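Katayama Handling Code

The Katayama Handling Code is a set of working rules for recording demonstrations with hand-held grippers. It covers how the tools are checked, how cloth and other soft items are held during a recording, how the table and room are set up, and which recordings may be kept. It was written at the Katayama workshop in Sternstead and is used there and at the Ninitz site. The current text is the third edition, in force from 18/09/2026.

Background

The first edition was four pages long and dealt only with rigid objects such as cups, boxes and blocks. Work with towels and napkins began the next year, and operators at the two sites soon had different habits. At Ninitz, cloth was lifted by a corner. In Sternstead it was often picked up from the middle. A review of 3,280 cloth recordings led by Hiyori Nishimura found that 1,886 met the requirements of both sites. The rest had been accepted at one site but would have been refused at the other.

Nishimura wrote the second edition in response. It gave cloth its own section and set one method for both sites. The third edition added the rules on rest position and background, and moved the tool check to the start of the document.

Scope

The code applies to grippers moved by a person's hand, used singly or in pairs. It does not apply to powered arms, which come under the site safety rules. Recordings made for training new operators are exempt from the section on keeping recordings, but the tool check still applies.

Tool check

Each gripper is checked at the start of a shift and again after 300 recordings. The operator closes the finger pads fully and looks at the seam between them. The pads should meet along their whole length, with neither one standing higher than the other. The linkage arms are then opened and closed slowly. An arm that sticks, or a bushing that has play in it, takes the tool out of use until it has been repaired.

Pads are replaced after 3,000 recordings or when the surface is visibly worn, whichever comes first. Both pads are changed together. The date and the tool number go in the log.

Holding cloth

Cloth is taken at a corner or an edge unless the task sheet names another point. When two grippers are used, the first holds the cloth clear of the table while the second stays closed and to one side. The second gripper opens only when it is moving toward its own grasp point. Operators are told not to smooth the cloth by hand once a recording has started.

Textured weaves and scalloped edges are treated as harder cases. The edge of such cloth can fold under itself, and the code asks for a slower approach and a wider opening of the pads. A missed grasp may be tried again once within the same recording. After a second miss the recording is stopped and marked as failed.

Table and room

The table carries only the items on the task sheet. Desks and equipment elsewhere in the room may stay in view, and no backdrop is required. Cables must be kept off the table surface. Room lighting is left unchanged from the first recording of a task to the last.

Keeping recordings

Failed recordings are kept with their mark and are not deleted. A recording is removed only if it shows a person's face, readable private papers, or a tool that had not passed its check. Removal needs the approval of the site lead and is entered in the log.

Use elsewhere

Ponamura, a supplier of table linens, adopted the cloth section in March for its own folding trials, with a longer interval between tool checks. The rest of the code was not taken up.
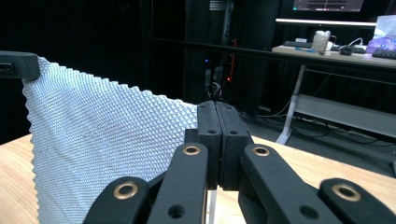

See also

Gripper maintenance
Cloth folding
Teaching by demonstration
Ninitz site rules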